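Shape blocks
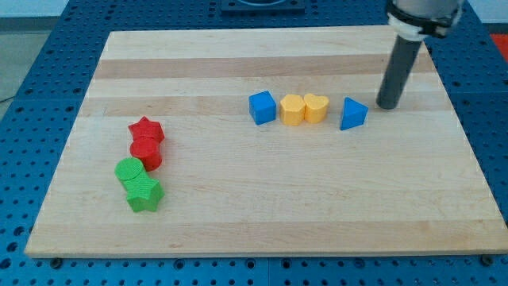
A red star block and a red cylinder on a wooden board

Shape blocks are small solid playthings cut or moulded into simple forms such as stars, cylinders, cubes and prisms. They are among the most loved of all nursery toys, and it is easy to see why: a child of 2 can pick one up, bang it on the floor and be thoroughly pleased with the result!

Making
Beech, lime and maple are common choices, as they have a close grain and do not splinter readily. Cylinders are turned on a lathe, while stars are sawn from a long moulded strip — a wonderfully quick method, as one strip gives many matching pieces. Edges are rounded before painting.

The Lasthorpe sets
The town of Lasthorpe had a lively block trade for many years. Its best-known workshop, Diron, sold boxed sets of 21 pieces, and the largest school chest held up to 245. The designer Ysaline Boyer drew the later star, with slightly blunter points that sat better in a small hand. Collectors still argue happily over the exact shade of the early reds.

Play
Sorting, stacking and posting through holes are the classic games. Older children often turn the pieces into castles, cakes or whole towns, and a star makes a splendid top for a tower.

See also
Posting box
Stacking rings
Zodach puzzle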